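Notebook, layout bench, January, late afternoon

Picked up the Stiltden branch again after leaving it far too long over the holidays, and I'm glad I did, because the glue tests I set going before the break have had a proper long time to cure and I can finally say something sensible about them. For whoever reads this after me (hello!), the question was which ballast glue stays quiet under a running train, the old recipe having set like a pavement and made every wagon sound like a tea trolley.

Three mixes went down. The first was our usual thinned white glue, the second was the Fedel matt medium let down with water, and the third was the rubbery stuff from Nasance that comes in the squat tub and smells faintly of bananas. I used 50 ml of water to 12 ml of glue for the first two and left the third as it came, which I now think was a mistake as it was a devil to get out of the dropper and I lost a good part of the evening poking at the nozzle with a pin.

Wetting the stone first made more difference than I'd remembered. Where I'd been patient and misted it until it went dark all the way down, the glue crept in nicely between the sleepers and stayed put. Where I'd been hasty (the end nearest the kettle, I'm afraid) it sat on top in little beads and carried bits of stone off with it, and I had to brush the whole lot out and begin again. 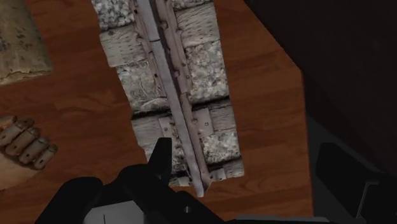
Anyway, the noise. I ran the same short goods train over each length at the same controller setting, once with the window shut and once with it open, and wrote down what I heard before looking at which mix was which. White glue was the loudest by a long way, a hard sort of rattle that comes up through the baseboard. The Fedel was softer and I could live with it quite happily. The Nasance was lovely and quiet, but I could still lift stones out of it with a fingernail, and I don't fancy that on a stretch that gets leaned over and dusted.

So my feeling is Fedel for the open line and perhaps the Nasance under the platforms, where fingers don't go. I'd like to try it a touch weaker before settling, mind you, and with one drop of washing-up liquid where I've been using two, as there was a slight bloom on the sides of the sleepers that I don't care for.

Other bits, while I remember. The Ķēniņš drawing of the goods yard gives the long siding as 1055 mm and I've been working to that, but the board joint falls 46 mm short of the buffers, so either the joint moves or the siding does. I'd sooner shorten the siding. Sleep on it.

The mister wants rinsing through with warm water, it has started to spit. Nearly out of fine grey stone too, and the next bag ought to be sieved before it goes anywhere near the good tub.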